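Community > Newsletter > Clothing Exchange

Denim Folding Guidance for the August Exchange

30 Jul 2021

Reading time: 4 minutes

The Filham Clothing Exchange will reopen its main room in August, and the sorting and folding stations will resume their normal hours on the same date. Residents who donate, sort or collect clothing are asked to read the following notes before their next visit. They concern denim, which made up the largest share of last season's intake and caused the greatest number of shelving problems.

The Exchange received 3,488 garments during the season. Jeans arrived in every condition, and a considerable number were placed on the shelves in loose stacks that slid into neighboring sizes. Families looking for a particular size often had to open several pairs before finding one that fit. The Exchange has therefore adopted a single folding method for all adult and children's jeans, to be used at both the Filham room and the smaller Kenivska Street location.

Jeans should be placed on a clear table before folding begins. Garments taken directly from a donation bag are usually creased across the knees, and one leg is often caught beneath the other. Both legs should be drawn out to their full length and the cuffs turned down so that the hems can be checked.
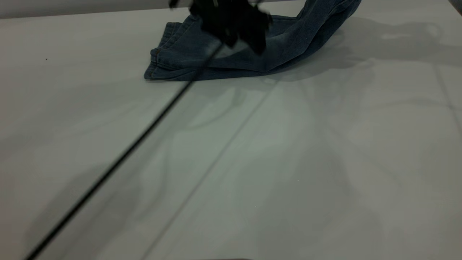

Pockets must be emptied at this stage. Coins, keys and receipts are to be placed in the envelope provided at each station, marked with the donor slip number when one is available. Zippers should be closed and buttons fastened. Pairs with broken zippers, open seams or missing buttons go to the mending bin and should not be folded until they have been repaired.

Light wear is acceptable. Fading along the creases is normal for denim and is no reason to decline a pair. Stains on the seat or the inner leg, or holes that were not part of the original design, should be brought to the attention of the station lead.

Once the pair has been checked, the garment is folded in half lengthwise, one leg over the other, with the back pockets facing out. The seat seam forms a small point at this stage, and it should be tucked in so that the long edge is straight. The legs are then brought up toward the waist and folded once more. Heavier denim may resist the final fold and should be pressed flat with the palm — it should not be forced into a tighter bundle, which leaves hard creases and takes longer to open.

Elastic waists require slightly different handling. The band draws the fabric together and will not lie flat in the way a buttoned waist does. It should be left relaxed and placed at one end of the bundle, where it can be recognized from the shelf. Stretching the band over the folded legs to hold them in place is discouraged, as it weakens the elastic over time.

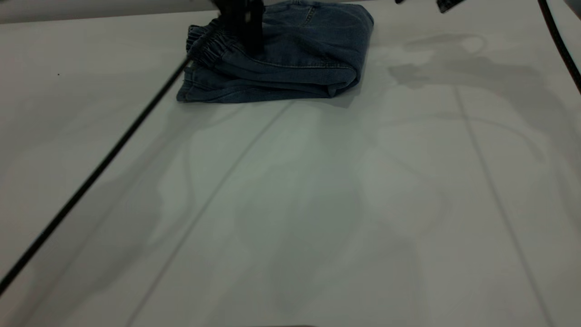
Size cards are to be placed under the top layer with the number facing the aisle. The cards printed by Candetti for the spring season remain valid and should be used until the supply is finished. Each shelf section holds 9 pairs in a single stack. Additional pairs should be returned to the cart and not balanced on top of a full section.

The Kermani Hall storage area will continue to hold winter denim and lined jeans until the weather changes. Requests for these items may be made at the front desk, and collection is normally possible within 4 days.

Donations are accepted during posted hours only. Bags should not be left outside the entrance overnight. Clothing should be clean and fully dry when it is brought in.

Comments (3)

Can we still drop off jeans with a missing button if we include the button in a bag? I have two pairs like that.

Pinning the bag to the waistband worked fine for me in the spring. They went to the mending bin.

Glad to see the note on elastic waists. My kids wear nothing else and I never know which stack to look in. Will there be a separate shelf for them at Kenivska Street?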